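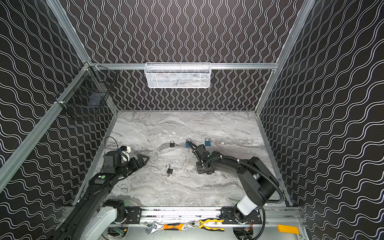

The lock bench at Daleline: two arms, four padlocks, hand tools along the front.

Bench Partner wanted – Daleline lock shop, day shift

Hi! I run the bench room at Daleline and I'm looking for one more person to work in it with us. I wrote this myself, so it sounds like me and it's longer than the usual posting. Grab a coffee.

We take in used padlocks from storage yards, schools and gyms, sort them, check them, clean up the good ones and send them back out. For years that meant people sitting at tables with a bin on each side, opening and closing locks all day long. I did it for a long time myself and my thumbs still remember. Since June we've had two-armed stations doing part of the sorting and handling, and the job next to them has changed enough that I had to throw the old ad away and start over.

So what do you do all day? You look after 2 stations. You set out the locks, start the run, keep an eye on it, and step in when a gripper can't get hold of something. You write down what went wrong in plain words (I really do mean plain, "grabbed the shackle, dropped it" is a perfect note). Then in the afternoon you move over to the hand bench and work on the stubborn ones yourself, the rusty, bent, painted-over locks that we still do the old way. A good day is 200 locks through the room, people and arms together. We've had plenty of days that weren't good days, especially early on, and I won't pretend the arms are fast. A person with practice still beats them on anything odd.

I know what some of you are wondering, so let me get to it. Did people lose their jobs over this? No. Two of our bench crew moved to the hand bench full time because they like it better, and one went over to our Povell building to do deliveries. What did change is how the day feels. There's less sore wrist and more standing and watching, and some folks found the watching harder than they expected. It gets quiet in there. You also have to be OK with stopping a run because something looks off to you, even when we're behind. I would much rather have that than a bent finger on a gripper, and you'll never get a hard time from me for it.

You'd be a good fit if you:
– are handy with a wrench and pliers and put them back where they live
– can stick with something slow and a little repetitive
– will tell me when a procedure is dumb
– can lift 40 pounds (a full bin of padlocks is heavier than it looks!)

You do not need to know how to program. The station software is called Joo and we'll teach you the screens you need during your first few weeks. If you've worked in a kitchen, a bike shop, a warehouse or a sewing room, please apply, because that kind of background has worked out great here.

Pay starts at $25 an hour and goes up after your training period. Hours are 7 a.m. to 3:30 p.m. with a paid lunch. Pastetti next door gives us a discount on sandwiches and the eggplant one is very good. Health coverage starts your first month. We have lockers – yes, you get to pick your own padlock.

One more thing about the stations. The crew gets a say in how they're set up. We meet for a short while before lunch and go over the notes, and a lot of what we changed this summer, like which locks go in a run and where the tools get laid out, came from the people at the bench. You'd be part of that from your first week.

To apply, stop by the front office at Daleline any morning before 11 and ask for a bench room form, or drop off a letter. A resume is fine but I'd rather read a few lines about something you've fixed, or tried to fix. Everyone we'd like to meet gets a paid half day in the room before either of us decides anything. Wear closed-toe shoes and tie back long hair.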